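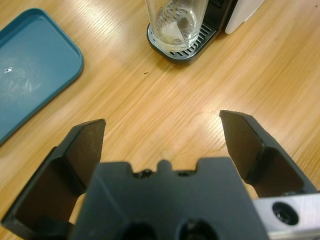 Chapter 10
Grasping Clear and Thin-Walled Objects

10.1 The Ullano project

Chapters 8 and 9 treated the two-finger parallel gripper as a geometric device. The object was a rigid block, its position was known, and the only question was where the fingers should close. This chapter drops both assumptions. The objects are cups and glasses that transmit light and, in the case of the cups, bend under a small load. Their position has to be estimated from camera images in which much of what is visible belongs to the table behind them.

The running case is Ullano, a student project carried out in the second-year automation course at Luneck. The assignment was to prepare a drink at a tabletop station with two arms, starting from a cleared state and ending with a filled glass that a person could pick up. The course was taught by Dragica Mladenović, who set two conditions. No fixture could be added to the table to hold the drinkware, and the appliance had to be used as sold, with no changes to its buttons or its water tank. Students worked in pairs and kept a written log of every attempt. The logs cover 303 attempts and are the source of the tables in Sections 10.4 and 10.6.

The project plan divided the task into stages: locate the vessel, approach, close, lift, transfer, release, operate the machine. Most pairs expected the last stage to be the hardest. In the logs, the first three account for the larger share of stopped attempts. A stopped attempt is one that the operator ended by hand or that the controller ended on a force limit. The definition matters for the exercises, and readers should note that a slow attempt that reached the end is not counted as stopped.

10.2 What the wrist camera measures

A camera mounted at the wrist moves with the gripper, so the fingers occupy the same region of every image. This is useful in calibration. The finger tips serve as a fixed reference, and the open gap between them defines a region of interest that needs no further computation. The cost is that a large part of the lower image is permanently taken up by the gripper body and carries no information about the workspace.

For an opaque object, the boundary in the image is a step in brightness or color. For a clear object on a patterned surface, the boundary is weaker and has a different form. Light passing through the wall is bent slightly, so the pattern behind the wall is displaced and sometimes lightened. An edge detector tuned for opaque parts will often return the grain of the table with more confidence than the rim of the vessel. Glare from overhead lamps makes this worse. A varnished surface produces bright bands that shift as the camera moves, and a band can cross the rim at a point where the detector most needs contrast.

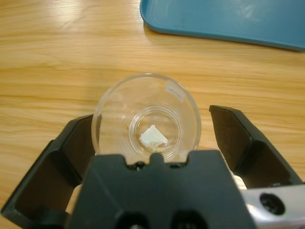

Rim detection by ellipse fitting is the method adopted in the Ullano project, and it is the one developed in this section. The rim of a round vessel projects to an ellipse whose center and axes give the position of the vessel and, if the rim diameter is known, its distance. The difficulty is that a tapered cup offers more than one candidate. With the camera looking down into the cup, the base appears as a second ring inside the first, and wood grain can be seen through both the walls and the bottom. The fitting routine must therefore select the outer ellipse and discard the inner one. Small features inside the vessel, such as the white label on the inner wall near the rim or the white scrap lying on the base, give strong local edges that belong to neither ring. They are removed by requiring that an accepted edge segment be supported along a minimum arc length. The fingers are wide open at this stage and touch nothing, so the estimate can still be revised without moving the cup.

The minimum arc length is a tuning value. Set too low, it admits labels and scratches. Set too high, it rejects a rim that is partly hidden by the gripper housing, and at close range the near side of the rim is nearly always partly hidden. The teams used a value expressed as a fraction of the fitted circumference, which keeps the test independent of distance. Section 10.4 derives the fraction from the noise model introduced in Chapter 7.

A second check uses two images taken from different heights. The outer ring and the inner ring lie at different distances from the camera, so their apparent sizes change by different ratios as the wrist descends. If the measured ratio does not match the rim, the fit is discarded and the approach halts. The check costs one extra image and a short pause. In the early logs it was often left out to save time – a choice that most pairs reversed by January.

10.3 The fixed camera and the shared workspace

The wrist view is precise near the gripper and poor everywhere else. It cannot show the other arm reliably, and it loses the vessel whenever the wrist turns away. A camera fixed beside or above the table supplies the missing context at lower resolution. The two views are related by the hand-eye transform of Section 9.5, and an error in that transform appears as a constant offset between the position reported by one camera and that reported by the other.
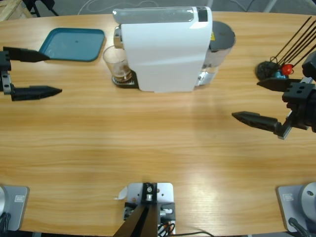

Figure 10.2 Two-arm station, fixed view. A clear glass with a layer of brown coffee stands under the spout of the capsule machine.

Where both arms can reach the same volume, the controller must decide which of them may enter it. The Ullano teams reserved the region in front of the coffee machine as an exclusive zone. An arm requests the zone, waits until the other arm has reported that it is clear, and enters. The rule is simple and somewhat wasteful, as it forbids some motions that would be safe. A less restrictive scheme, based on swept volumes, was tried by one pair under the name Bundberg and is described in Section 10.7. It shortened the cycle and was harder to verify.

The zone boundary should be defined in the frame of the table, with the position of each arm base measured once and stored. Teams that defined it in the frame of one arm had to repeat the work after any change to the mounting.

10.4 Closing on a wall that bends

Let the gripper close at constant speed on a cup of wall stiffness k, and let the controller stop at a commanded force F. For a rigid object, the opening at which the fingers stop is fixed by the geometry. For a flexible one, it also depends on k and on the height at which the fingers make contact. Stiffness is highest near the base and near a rolled rim, and lowest between them. A grasp at mid-height thus gives the largest deflection for a given force.

In the course simulator, one reading of the force signal is taken every 10 milliseconds, and the default force limit is 600 counts. The reader should not confuse counts with newtons; the conversion is given in Appendix B. At the default closing speed, the fingers travel a measurable distance between one reading and the next. The force at which motion ends is then above the commanded value by an amount that grows with speed and with k.

Problem 10.1 Write the overshoot in force as a function of closing speed, sampling interval and k. Assume linear stiffness and an immediate stop after the reading that exceeds the limit.

Problem 10.2 Repeat the calculation with a delay of one sampling interval between the reading and the stop. State the closing speed at which the overshoot equals half of F.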